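Teaching a pick-and-place task by remote control, step by step

Last updated: 01/07/2021

This page explains how we record demonstrations with the Flovska remote controller. It is written for people who have used the arm before but have never taught it anything. If you have not done the safety introduction at Widumlow, please do that first and come back.

What you need

The arm, powered and homed
The Flovska hand controller, charged
The recording program, version 2 or newer
One object to be moved
A free disk, because each demonstration takes more space than you expect

Before you start

Decide the task and write it down in one sentence. For example: "Take the cube from the left side of the platform and put it down on the right side." If you need two sentences, you have probably two tasks, and it is better to teach them separately. I learned this in May, when I tried to teach picking and turning together and had to throw away all my recordings.

Next, choose a start position for the arm. It should be the same in every demonstration. Save it under a name in the program, so you can return to it with one button. I keep the gripper a small distance above the surface and well away from the object, so that the approach is also part of the recording.

Set the speed limit to 60 per cent. Beginners often want to go slower, but very slow movements are full of small stops, and the arm will learn the stops too.

Step 1. Connect the controller

Hold the side button until the light stops blinking. Move your hand a little to the left and look at the arm. It must also go to the left. If it goes another way, you are standing on the wrong side of the table, or the axes are exchanged in the settings. Correct this now and do not try to get used to it.

Step 2. Practise without recording

Do the whole task a few times with the recording off. Look at the gripper and the object, not at your own hand. In the beginning it is difficult to judge how far the fingers are from the object, especially if there are other things behind it. Come in low and from the side, and close the last part of the distance in one straight line.
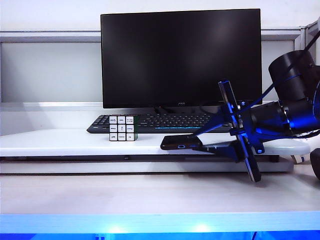 When you practise, keep in mind everything the arm carries, and not only its fingers. A phone on a bracket makes the gripper wider and also lower, and the program does not know about it unless you enter the size in the tool settings. The same is true for things standing on the platform. A keyboard is low, but a monitor behind it is a real obstacle if you lift the arm and push forward at the same time. Lift first, then travel.

Step 3. Record

Press the record button, wait for the short tone, and begin. Do the task from the start position to the end position without talking to other people. When the object is released, move the gripper away before you stop the recording. Otherwise the arm will learn to stay there.

If you make a small mistake and can repair it calmly, continue. Such recordings are useful – the arm sees how to come back from a bad position. If you touch something you should not touch, stop and delete.

Step 4. Change a little, repeat

Put the object back, but not in exactly the same place. Move it by a few centimetres or turn it a little. For a simple task I make 13 good demonstrations before the first training.

Step 5. Train and test

Choose the folder, set the training to 1000 steps and start. Go back to the start position before the test and keep one hand at the emergency stop. If the arm hesitates before the object, record more approaches from that side and train again.

The settings for the Rissanen gripper are on a separate page.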